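## From the bench: a motherboard you can drop

So I've been building practice boards again. Those of you who came to the December open bench will remember the sad pile of dead motherboards we used to learn on, all bent pins and missing clips, and how nervous everyone got the second a real Dell came out from under the table. I wanted something beginners could poke at without holding their breath, and a 3D-printed stand-in seemed like the obvious answer. Plain gray plastic, raised blocks where the big parts would sit, and a few hollow boxes near the top so there's some depth to feel for with your fingers.

The first one took me 11 evenings (I am slow, and I kept changing my mind about the corners). Niamh Keane lent me her calipers and then very kindly didn't ask for them back until I was finished — thank you, Niamh! Filament was a leftover spool from the Kellitz swap shelf, so this whole thing has been gloriously cheap so far.
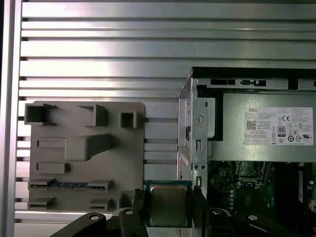 *The gray practice board up on the aluminum slats, with the open Dell and its power supply next to it.*

My favorite bit is the long slot toward the bottom with the bright blue insert. It's the one piece of color on the whole board, and I wanted it that way so I could say "find the blue" to a room full of people and have them all looking at the same place. Everything else stays gray. I did think about painting the big center block too, but then I'd want to paint the next one, and I know what I'm like.

I'm a big fan of standing the board upright for the first part of a session. You can talk through the layout at eye level, let people trace it with a finger, and then turn to the open case and start hunting for the real thing. Sheet metal edges can be mean, so please keep the thin gloves on when you're reaching into a chassis, and leave the power supply closed up. We do not open those. Ever!

A second board is on the printer now, with a slightly deeper slot, and I'd like to have 2 ready for the next beginner evening at Wurnau. There are 40 names on the sign-up sheet, which is wild for a night about looking inside old office computers. If you've got a screwdriver set you can spare for a few hours, put your name on the handle and leave it in the tray by the Fallby shelves. Small Phillips heads are what we always run short of.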